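Floating shelf

A floating shelf is a wall shelf whose supports are hidden inside the board or behind it, so that no brackets can be seen from the front or from below. It is used in living rooms, hallways and bathrooms, and is especially common in kitchens, where it may take the place of closed wall cabinets above a sink or countertop.

Construction

Most floating shelves use one of two methods. In the first, a metal plate with projecting rods is screwed to the wall, and the board, which has been drilled along its back edge, slides over the rods. In the second, a wooden batten is fixed to the wall and a hollow box shelf is fitted over it and fastened with small screws from above or below. The rod method suits solid boards. The batten method is lighter and is usual for painted shelves sold in kits.

The board may be solid timber, veneered panel, coated particleboard or metal. White is a frequent choice for kitchens, as are natural wood finishes. Thicker boards leave more room for hidden hardware, but they also add weight to the fixing. Some makers sell boards with a shallow groove along the underside for strip lighting.

Load and fixing

The weight a floating shelf can carry depends on the wall more than on the board. Masonry and wall studs hold fixings well; drywall alone does not, and hollow-wall anchors are suitable only for light goods. Because the supports act as levers, a deep shelf places more strain on its fixings than a shallow one of the same length. Heavy items are best kept near the wall. Sagging at the front edge is the most common fault and usually results from loose rods or from a batten fixed at too few points.

Installers check the position of pipes and cables before drilling, particularly above sinks. The carpenter Neville Whiteley, whose workshop in Otgate fitted 113 kitchens with open shelving, advised that the first shelf should be leveled independently of the countertop, as many older countertops are not true. His notes were later collected and edited by Jaqueline Chávez and are still used in the town's evening classes in home repair.

Use in kitchens

Open shelves above a kitchen sink normally hold items in daily use: cups, small bowls, spice containers, dish soap and the like. They are often hung in pairs. The lower shelf is placed high enough to leave room for the faucet and for filling tall pots, and the upper one is kept for things that are needed less often.

Storage on an open shelf differs from storage in a cabinet in that everything on it remains visible and collects dust and cooking grease. Mei Kowalczyk, in a household guide published by Pearce, recommended that no item be placed on an open kitchen shelf unless it would be used within two weeks. The guide also proposed a fixed order of return, in which the containers nearest the wall end are put back first and the row is filled toward the open side. This order was intended to prevent light bottles from being knocked over by a reaching arm.
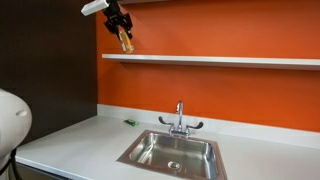 Small containers are the items most often handled on shelves of this type, and the way they are set down affects how long they stay in place. A narrow container with a rounded base, such as the orange and white one held over the left end of the white shelf, needs to be brought upright before it is released. Placing it a short distance in from the end of the board leaves a margin against falls. Where the shelf stands above a stainless steel sink, a dropped container is likely to dent or chip, and glass is therefore better kept elsewhere. Shelf liners and low front rails are sold as remedies – the Stuvico rail, a clear strip five inches long that can be joined end to end, is one of the better known.

Care

Painted and coated boards are wiped with a damp cloth and mild soap, then dried. Standing water should not be left at the joint between board and wall, where it can enter the core and cause swelling. Oiled timber shelves near a sink require fresh oil every six months. Fixings are inspected at the same time by pressing lightly on the front edge of the empty shelf; any movement calls for the board to be taken down and the screws tightened or replaced.

Related forms

The picture ledge is a shallow floating shelf with a raised lip. The bracket shelf, the older form, is still preferred for heavy cookware. The Dririmance shelf, designed by Roy Dunmore, combines a floating board with a slatted section for draining cups.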